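Lykkegaard household chores checklist, second pass, April 2024. Walked by me, comments by me, grumbling also by me. Elínborg Skov read it over and added the bits marked ES.

Some background for whoever picks this up after me. We're trying to decide which chores in an ordinary home (bedroom, kitchen, hallway, laundry corner) we'd let a machine do with a person in the next room. I'm the safety person, so I don't much care if it's fast. I care if it breaks the thing, breaks itself, or hurts the cat. The first pass was in March and I was far too generous, so if your copy has a lot more OKs on it than mine does, you've got the old one. Toss it.

Marks I use:

- [x] fine with me
- [ ] not yet
- [~] only with somebody standing there

## 1. Before anything moves

- [x] **Stop button reachable from the door and from the work spot.** Both! In March we only had it at the door, which is great unless you happen to be the one next to the arm.
- [x] **Power cords taped or run along the wall.** Fine. The tape at the kitchen threshold is curling up again, so press it down with your foot when you go by.
- [x] **Finger pads checked for cuts and grit.** Wipe them with a barely damp cloth. I found a crumb stuck in one last time and it left a nice little scratch on a saucer.
- [~] **Floor clear of socks, toys, charger cables.** I know, I know, picking up the socks is one of the chores. But until section 3 gets better, a person does the floor first.
- [ ] **Pets shut out.** There's no latch on the hallway door. The cat can open it, and did, twice, while I was writing this section. I've asked for a hook and eye. It's a two-dollar fix and I'd love to see it before summer.

## 2. Kitchen

- [x] **Carry an empty plastic cup from table to counter.** Boring, reliable. I've stopped watching this one.
- [x] **Wipe a flat counter.** Good on the open stretch. It skips the strip behind the faucet, but so does my brother.
- [~] **Load plates in the dishwasher rack.** Mostly all right with dinner plates. Bowls get set in facing whichever way they please. No hazard there, just a second wash, so I'd have passed it except that it leaned on the upper rack hard enough to bend a tine.
- [ ] **Put away knives.** No. I'm leaving this line on the form so people stop asking me. A knife in a gripper is a knife on the end of a strong arm, and I don't want to stand in the same kitchen with it.
- [ ] **Anything on a lit stove.** See knives.
- [~] **Take out the trash bag.** It ties nothing, so you have to tie it. Once it's tied, it carries fine if the bag's under 5 pounds. Over that it swings, and when it swings it bangs into the cabinet doors.

ES: I'd move the trash bag to "not yet." The one I watched split on the door latch and we had coffee grounds all the way down the hall.

Fair enough, but that was a cheap bag. I'm keeping it where it is for now and we can fight about it at lunch.

## 3. Laundry corner

- [x] **Move dry towels from dryer to basket.** Good! This is the one I show people when they ask if any of it works yet. Big soft things that don't mind being grabbed badly are exactly where I'd start if you were buying one of these for your mother.
- [~] **Fold towels.** It folds them. It takes long enough that Bergþóra Thygesen folded the rest of the load by hand standing next to it, while telling me a whole story about her car. Marked as supervised only because it once folded its own cable in.
- [ ] **Match socks.** Gets the colors, misses the sizes. No safety problem at all, I just can't put an OK next to it with a straight face.
- [ ] **Empty pockets.** Didn't find the pen. You can guess how the shirts came out.
- [x] **Close the dryer door.** Soft close, no finger trap, the arm backs off when you push on it. I pushed on it a lot.

## 4. Hallway

- [x] **Pick up one shoe, set it on the mat.** OK.
- [~] **Pick up a pair and line them up.** OK-ish. Laces catch. If a lace is wrapped around a finger, hit stop and unwrap it yourself, don't wait for it to shake loose.
- [ ] **Hang a coat on a hook.** It tries so hard. Hood loops are too small, and it pulled one of the hooks right out of the drywall. Repair's been done, the new hook is the brass one.
- [~] **Bring in a package.** Only if a person has checked the weight and the box isn't blocking its view of the floor. The big one from Asonstead did block it, and it walked the box straight into the umbrella stand.

## 5. Bedroom: soft stuff

- [x] **Pull a blanket up to the pillow.** Lumpy but harmless.
- [x] **Set a pillow at the head of the bed.** Same.
- [~] **Strip the sheets.** The elastic corners snap back. Stand well clear, and wear your glasses if you've got them.
- [ ] **Change a duvet cover.** I can't do this one myself, so I feel a bit bad failing it. Still a fail. It had the cover over its wrist joint and couldn't see out, and an arm that can't see shouldn't be moving.

## 6. Bedroom: small stuff

I spent most of my time on this section, and I'd like whoever reads it to spend some too. Everybody brings me heavy lifting as the scary case. Small things are what I lose sleep over. A dropped earring is a choking hazard for a toddler, a cracked bead is a sharp edge in a bed, and a snapped string is both of those in 125 places on the floor. And to the owner, the thing that broke may well be the only thing in the room they cared about.

So the chore is sorting a catch-all tray, the kind everybody has, where the day's jewelry gets dumped at night. Take each piece out, set it down by itself, don't break it, don't lose it.

- [x] **Tray sits level and doesn't slide.** On a hard dresser, yes. On a mattress, only if you go in straight from above. Push sideways and the whole tray goes for a walk.
- [x] **Light inside of the tray so small pieces show up.** A white one's ideal. We tried a dark felt one first and lost a black ring in it for a good while (me too, not just the software).
- [x] **Watch strap, out and down.** Silicone is lovely to grip. Take it by the band and leave the buckle alone, since the pin can dig into a soft pad.

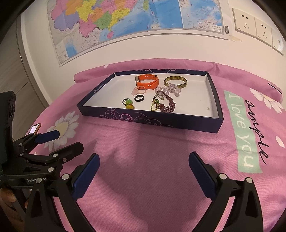 - [~] **Bangle lying flat.** Stiff and smooth, and there's not much edge to get hold of when it's down flat. If something's lying over part of it, that comes off first or it comes along for the ride. I had one dragged halfway up the wall of the tray before I called stop.
- [~] **Beaded bracelet, on its own.** Pick from the middle, go slow, keep it low. Elastic ones forgive you. I don't trust anything on thread.
- [ ] **Clear beads.** Faceted clear ones against a light background are hard for it to find, and it closes on air, then tries again a bit lower. The third try hit the bottom of the tray. No damage, but I had my hand on the button.
- [ ] **Two things tangled together.** Full stop, not yet. A person gets a fingernail in, feels which strand is loose, and wiggles. The machine lifts. If the thin one's caught in the thick one, then lifting is how you end up with a broken chain. I want a rule in the software that says if more comes up than it expected, it puts it all back down and asks for help. Latent's build has a pause there now, which I liked, but after the pause it just carries on up.
- [ ] **Rings.** A ring lying flat is a very small target for a very wide hand. Rings with something sticking up (a flower, a cluster) go better because there's a part to hold, though I'd worry about that part popping off if the grip force is set for towels. Check the force setting. Check it again if anybody's been doing laundry.
- [ ] **Single loose beads and charms.** No.
- [~] **Tell jewelry from fluff.** We put real lint and crumbs in on purpose. It picked up a crumb with great ceremony and filed it with the earrings. Funny, and no harm done, but the other direction worries me, where a stud gets taken for a crumb and goes in the trash. Until that's sorted out, nothing from a tray goes anywhere near a wastebasket.

ES: Can we agree on a count in, count out rule? Person counts before, person counts after, both sign.

Yes, please. I've added it to the form. I'd have said the machine can count too, but then who checks the machine.

## 7. Shop floor, very short

Bergþóra asked me to put a few lines in here for the Bruker bench, because they've got the same hands over there and the same arguments.

- [x] **Move empty bins between shelves.** Fine, the aisle markings are good.
- [~] **Sort bolts by length.** Works on a clean mat. Chips and oil make the pads slick, and bolts get flung. Safety glasses for everyone within 14 feet, visitors included.
- [ ] **Sweep up metal shavings.** The broom's OK. Emptying the pan is where it goes wrong.
- [x] **Return hand tools to the pegboard.** Better than the people do it, frankly. Screwdrivers with the tip down only.

## 8. Open items

1. Hook and eye on the hallway door. The cat is waiting.
2. Separate grip settings for soft loads and small parts, with a label on the screen big enough that I can read it from the door.
3. "More came up than expected" rule, see section 6.
4. Replace the curling tape in the kitchen.
5. Trash bag argument, me and Elínborg.
6. New left pad. It's still gripping all right but it's got a shiny spot, and I don't like shiny spots.

Total lines on the long form are 53, and I've only copied over the ones with something to say. The full one's in the green binder by the stop button. If you change a mark, put your initials next to it, and please use pen this time.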